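Skip to content
Search this site
Enter keywords

Fahy Household Manipulation Program
Progress report to Ciltarton, period ending September

Summary. The project asks whether a machine can be trusted with ordinary tidying in a lived-in home, and at what level of supervision. The present answer is that clearing a table is within reach under supervision and is not ready for unattended use. Work on the table-clearing task is on schedule. Work on laundry is behind.

1. Demonstrations

Collection for the table-clearing task continued at the Rituvdale kitchen. The operator works with hand-held grippers and moves used packaging from the table to a bin on the floor. The set now stands at roughly 4,000 demonstrations, of which 400 were rejected in review. The usual causes of rejection were lost tracking and a release made too far above the bin.

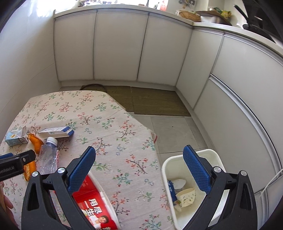 Crushed and partly collapsed items remain the hardest class. A rigid carton gives the policy a stable pair of faces to close on. A squashed bottle does not, and its outline changes again once force is applied. Snack pouches and tissues are light enough that a slightly low approach drags the tablecloth along with them. We have added a short lift-and-check motion before transfer – this costs time on every item but removes most of the empty trips to the bin.

Floor-level placement was added this period. It had been left out of the original plan, which assumed a container at table height. Households do not keep their trash at table height, and the change has made the results more useful, though the longer reach exposes small calibration errors that were previously hidden.

2. Policy evaluation

The policy trained on the Gekell arm was tested in blocks of 20 table resets. It cleared the table without intervention in 4 resets of the first block. Later blocks were better on cartons and boxes and no better on soft waste. Most interventions were minor: a nudge to an item, or a restart after a stalled approach. We count these as failures all the same, as a resident would have had to get up.

Grip force is a compromise at present. One closing force is used for all items, set high enough to hold a bottle, and thin cardboard deforms under it. For trash this is acceptable. For goods that are being put back on a shelf it is not, and the shop-floor restocking task should not begin until force is set per item.

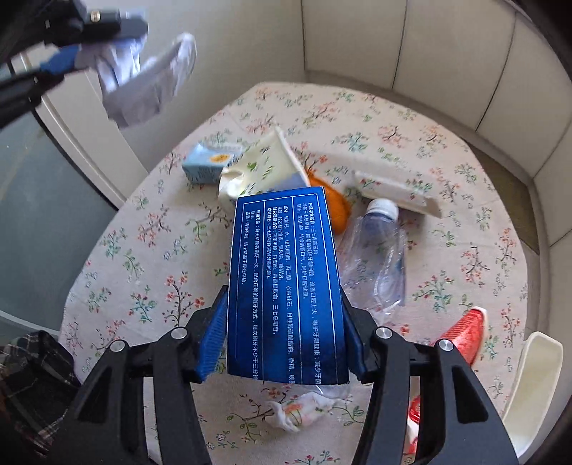 Can the system tell what is trash and what should be kept?
Only in part. It sorts by appearance and has no record of whether a package is finished, so a full box and an empty one of the same kind are treated alike. Until weight sensing is fitted at the wrist, a person has to confirm the items to be discarded.

3. Deviations from plan

Laundry folding has been moved to the next period. The wrist sensor order was placed late and the integration work depends on it. No change to the total budget is requested – unspent bench time has been reassigned to review of demonstrations.

4. Next period

Fit and calibrate the wrist sensor. Repeat the table-clearing blocks with per-item force. Collect a smaller set in a second home with a different floor and different lighting, to check how much of the present performance is tied to Rituvdale.

This site uses cookies to remember your settings. Accept / Manage preferences

Contact | Copyright Fahy | Back to top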